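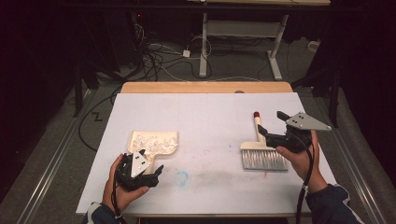 Table with dustpan, both grippers in hand.

April 19, 2026

Film bench, the Rivas reels. Continued with the print of "Tivholm", reel 3. The can says 602 feet but my counter stopped at 562, so 40 feet are missing or the can label was copied from another reel. I think the second. Reel 2 has the same handwriting and its number was wrong also.

Splices: many of the old tape ones have let go at the head. I cleaned the glue and made them again with new tape. Two cement splices near the middle are still good, I left them alone. Perforation damage on the left side between the harbour part and the wedding, repaired where it was torn through, only noted where it was cracked.

Colour has gone to magenta, same as reels 1 and 2. Faint vinegar smell when I opened the can, so strips are in, read them before anybody winds it again.
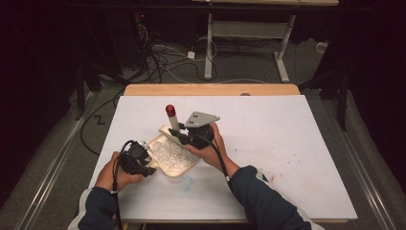 Alcides Moura asked if this is the cut shown in August at the Skastano festival or the shorter one. I compared with the shot list he sent. The list has 223 shots for the whole film and the scene with the ferry driver is number 200. In our print this scene comes before the wedding, in the list it comes after – so either the director moved it, or somebody joined the reel in the wrong order. The edge numbers should tell. Not checked yet.

Firo scanner: the gate was catching on thick splices at normal speed. Slower was better, but I do not trust it for the wedding part. Please don't start the scan of reel 3 before I look at the gate again.

To do: edge numbers at the ferry scene, new leader for the tail, write to Alcides about the can label, order more splicing tape (we have one roll).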